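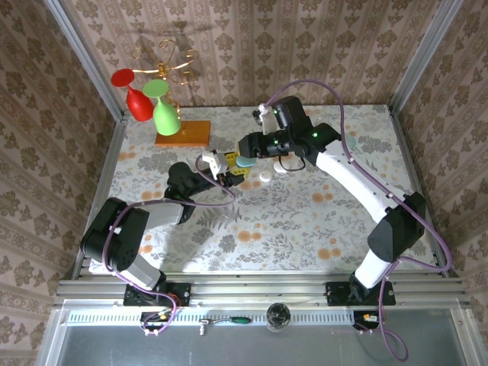
Speaker notes: Storing plastic stemware
Slot: Tuesday, 10:30
Speaker: Ulises Núñez

Slide 1. Title. Wait for the door to close. Say which session this is.

Slide 2. Scope. Plastic wine glasses only, in homes and small rental kitchens. Glass stemware has different failure modes and gets its own talk. Mention that the handout covers both.

Slide 3. Two ways to store. Upright on the foot, or inverted and hung by the foot. Upright takes more shelf and collects dust in the bowl. Inverted keeps the bowl clear but puts the load on the rim of the foot. Plastic is light, so the load is small. The weak point is the join between stem and foot.

Slide 4. Stand geometry. Wire frame on a flat base. Three numbers matter: gap width, wire diameter, height above the base. If the gap is too wide the foot drops through. Too narrow and people force it, which scuffs the stem. Onu stand: 94 mm from base to lowest bowl rim with our test glass hung. Enough to wipe under.

Slide 5. Balance. One glass on one side moves the center of mass off the base. Hang in pairs where possible. A heavier wooden base helps — the Suvwood base passed a 34-degree tilt with a single glass hung, the Vistine base did not. Pause here. Someone usually asks about the tilt rig. Diagram is on slide 9.

Slide 6. Wear. Omis cycle run: 1,000 hang-and-remove cycles per glass. Inspect every 100. Scuffing shows first on the underside of the foot, then on the stem just below it. Pass the worn sample around.

Slide 7. Table setting. Cloth under the stand: pull it flat first. A fold under one corner is enough to make the base rock. Keep small items clear of the side people reach from.

Slide 8. Cleaning. Soft cloth on curled wire. Dry the glasses before hanging — drips mark the base.

Slide 9. Tilt rig diagram. Skip if short on time.

Slide 10. Questions. Collect the worn sample.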